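# Why Does Bread Dough Get Bigger?

If you leave a ball of bread dough in a bowl and come back later, it will be larger than when you left it. You didn't add anything. The dough grew because of something very small living inside it, called yeast.

## What yeast is

Yeast is a living thing. It is a kind of fungus, so it belongs to the same big group as mushrooms. One yeast cell is too small to see without a microscope. The dry yeast you buy in a packet looks like tan sand, and each grain is made of a great many cells stuck together.

Dry yeast is resting. It wakes up when it gets water, and it works faster if the water is warm. Very hot water will kill it. Bath water is a good guide: if it would be too hot for your hand, it is too hot for yeast.

## What yeast eats

Yeast eats sugar. Most bread dough has only a little sugar in it, and some has none, but flour is full of starch. Starch is made of lots of sugar pieces joined in long chains. When flour gets wet, helpers called enzymes start cutting the chains into sugars the yeast can use.

As the yeast eats, it gives off a gas called carbon dioxide. You breathe out the same gas. It is also what makes the fizz in soda.
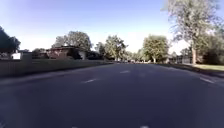 The gas has to go somewhere. In a cup of sugary water it would float up and escape. In dough it gets stuck, and the reason is gluten.

## What gluten does

Wheat flour contains proteins. When you mix the flour with water and knead it, the proteins link up and make gluten, which is stretchy. You can feel this with your hands. At first the dough is lumpy and tears easily. After a while it turns smooth and pulls back when you tug it.

The gas pushes into tiny pockets in the dough, and the gluten stretches around each one like the skin of a balloon. With thousands of little balloons filling up, the whole ball swells.

## What happens in the oven

Heat makes the gas spread out, so the loaf rises a bit more at the start of baking. Then the yeast dies, the dough sets, and the bubbles stay where they are as holes. Cut a slice and you can see them.

## Try it

Ask a grown-up to help with the warm water.

You need:

- 1 small empty bottle
- 1 balloon
- 2 teaspoons of dry yeast
- 3 teaspoons of sugar
- warm water

1. Pour the warm water into the bottle until it is half full.
2. Add the sugar and yeast and swirl.
3. Stretch the balloon over the top of the bottle.
4. Wait 40 minutes. Look at it now and then.

The balloon should stand up and begin to fill. If it stays flat, the yeast may be too old, or the water may have been too hot.

## Words to know

**Enzyme:** something that helps break food into smaller parts.

**Knead:** to push, fold and turn dough.

**Starch:** a food made by plants from many sugars joined together.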